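Laurier MacLeod

A thread on bedsheets and towels. I ran the linen room at a motel in Tistel for a long while and people keep asking me what to buy, so I'm putting it in one place.

First thing. Thread count is the number on the package and it's the least useful number there. It's the threads going both ways in a square inch. A plain cotton percale at 200 is a perfectly good sheet. We slept paying guests on it for years and the complaints were all about the ice machine.

Once you get up to 500 and past it, look at how they're counting. Some mills twist several thin yarns together and count each one. The sheet isn't any finer, and it's often heavier and warmer than you wanted.

What I look at is fibre length. Long-staple cotton has fewer loose ends poking out of the yarn, so it pills less. Short-staple feels lovely in the store and fuzzy by the second winter. The label will usually say if it's long-staple. If it says nothing, assume it isn't.

Percale or sateen. Percale is a plain weave, one over, one under. Crisp, cool, wrinkles if you look at it. Sateen floats the yarn over several threads, so it's smoother and has a bit of shine, and it snags more. Dog on the bed, buy percale.

Cotton-poly. I know the feeling against it. A 60/40 blend dries faster and comes out of the dryer looking ironed. For a cottage or a kid's bed I'd buy it and not think twice. For July with no air conditioning, all cotton.

Someone asked about linen (the actual flax kind). I like it. It's stiff for the first month and then it isn't. Costs a lot. Lasts a long time if you don't scorch it.

Now towels. GSM is grams per square metre, the weight of the cloth. Anything in the 400s is a thin gym towel. Between 500 and 600 is what most people mean by a good bath towel. Higher than that is nice once and then spends two days damp on the hook.

Towel loops. Run your thumb against them in the store. If you can see the base cloth easily, the loops are sparse and it'll go bald at the fold lines. Check the side hems too, they should be double-stitched. Hems are what go first on nearly every towel I've ever thrown out.

Zuweira Nartey lets me repost bits of this in her laundry newsletter, so if you've read some of it already, that's where. 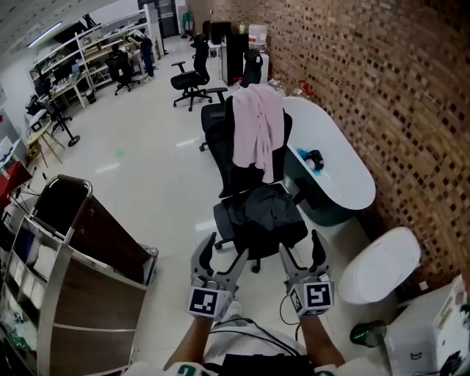

Linen Notes, Issue 31

Storage. Open shelves beat a closed cupboard for anything that gets used weekly. Cotton holds a bit of moisture even when it feels dry, and a shut door in a humid house gives you that stale smell by August.

Fold everything to the same width as the shelf, folded edge facing out. You can see how many you have and you pull one without dragging the pile down.

Rotate. Clean ones go to the bottom of the pile, take from the top. If you don't, the same two sets get all the wear and the rest yellow along the crease.

Three sets per bed is the right number. One on, one in the wash, one on the shelf. A fourth just sits there. I've helped relatives clear out linen closets and most of what's in them hasn't been on a bed in ten years.

Washing. Use less detergent than the cap says. Most of the stiff-towel trouble people write to me about is soap that never rinsed out. Half the line on the cap is plenty for a regular load in soft water.

If your towels are already stiff, wash them once hot with nothing in the drum but the towels. If you see suds through the glass, there's your answer. Run it again until you don't.

Fabric softener coats the fibre. Feels soft, stops drinking water. Keep it away from towels, microfibre and anything you wipe dishes with. On sheets it's up to you.

Vinegar: half a cup in the rinse now and then, fine. Not every load, it's hard on rubber seals. Never with bleach in the same wash. That makes a gas you don't want in a basement.

Bleach. We used it at the motel on whites and it shortened the life of everything. Oxygen bleach (the powder) is slower and kinder. Dissolve it in warm water first, soak overnight, wash as usual. I've used Troris and I've used the store brand and couldn't tell you which was which.

Stains, in the order I got asked about them:

Blood – cold water, right away, then a bit of dish soap. Hot water sets it.

Makeup – dish soap on the dry cloth, rub it in with your fingers, then wet it.

Self-tanner – same as makeup, and lower your expectations.

Rust – it's probably your water or the hook on the back of the door. Lemon juice and salt in the sun worked for my mother and it works for me about half the time.

Yellow pillowcases – skin oil. Oxygen bleach soak, warm, overnight. Pillow protectors under the case stop the pillow itself going the same colour.

Keep a few dark cloths in the bathroom for taking off makeup and cleaning up nosebleeds. They spare the good whites, and they can live in a bag under the sink until you need them. Wash them on their own the first couple of times, dark dye runs. 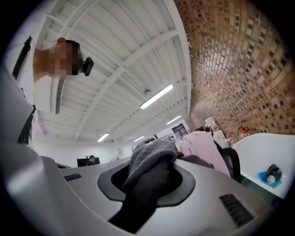
Dark grey cloth, bunched up. Person in white at left.

Drying. Shake each towel once, hard, before it goes in. It stands the loops back up. Takes a minute for a whole load.

Don't pack the dryer. If the load doesn't tumble, the middle stays damp, so you run it again and cook the outside. Two medium loads take less time than one big one run twice.

Fitted sheets swallow everything else in the load. Wash sheets with sheets and nothing small. If you get the ball of wet socks in the corner pocket every time, that's why.

Wool dryer balls. I have six, they were a gift. They do a bit. Clean the lint screen first and see if you still feel you need them.

Line drying. Good for sheets. Towels come off the line like plywood unless there's wind. Ten minutes in the dryer on low at the end fixes it.

If you've got a cold porch, sheets will freeze-dry in winter. They come in stiff as a door and nearly dry. Don't bend them while they're frozen, you can crack the fibres.

Folding a fitted sheet. I get asked for a video. I'm not making one. Put your hands in two corners, flip one corner over the other, do the same with the other two, lay it on the bed, square the sides, fold in thirds. It'll be lumpy. It goes under the flat sheet and you won't see it.

Better trick: put the whole set inside one of its own pillowcases. Then nothing gets separated and you can hand it to a guest in one piece.

Buying used. Hotels and motels turn over stock all the time and a lot of it goes to resellers or thrift shops. It's usually plain, white, and tougher than what's at the mall. I bought most of my own towels this way.

What to check on used sheets: hold the middle up to a window. If it's thinner there than at the edges you'll see more light come through. Put it back.

Check the elastic on fitted ones by pulling a corner and listening. If it crackles, it's done. You can replace it, and the elastic's cheap, but you have to want to.

We bought from Jurnine for most of my time there. Every order came with a stripe woven into the hem to tell you the size. Blue for double, green for queen. I've missed that ever since. At home I put a stitch of coloured thread in the corner of each sheet and it does the same job. One stitch twin, two stitches double, three queen.

The most I ever had to count was at year end, around 4,000 pieces with the facecloths. Facecloths vanish. They get used on boots and windshields. I stopped minding.

When a sheet's worn out in the middle, the sides are still good. My grandmother cut them down the centre, sewed the outer edges together and hemmed the new sides. You get a seam down the middle of the bed. If you can't stand the seam, make pillowcases out of the good parts.

Old towels: animal shelters usually want them. Phone first. Some won't take fitted sheets with elastic, or anything with stuffing in it.

Too far gone for the shelter, cut them into squares and zigzag the edge. If you don't have a machine, pinking shears slow the fraying a bit.

A few answers to replies:

Yes, wash new sheets before you use them. There's finish on them from the mill.

No, I don't iron mine. I iron pillowcases if somebody's coming. Damp, hot iron, inside hem first.

Weekly for sheets. Every two weeks in winter if you shower at night, and I won't tell anyone. Bath towels after three or four uses, as long as they dry flat in between.

Bamboo sheets are nearly always viscose made from bamboo. Soft, drapes well, weak when wet. Gentle cycle, and don't wring them.

Flannel is measured by weight too, in ounces over here. Five ounces and up is decent. It'll shed for the first few washes, so do it on its own and empty the lint screen halfway through.

Whoever asked about the tea towels in my last thread – those came from Hồ, the kitchen shop next to the post office. Plain cotton, blue check, no loops. They were useless until the fourth wash and have been good since then.

Mattress protectors I'll do separately. There's a lot to say about the crinkly ones. If you've got a deep mattress, measure it tonight with the topper on and write the number down, you'll want it for that thread.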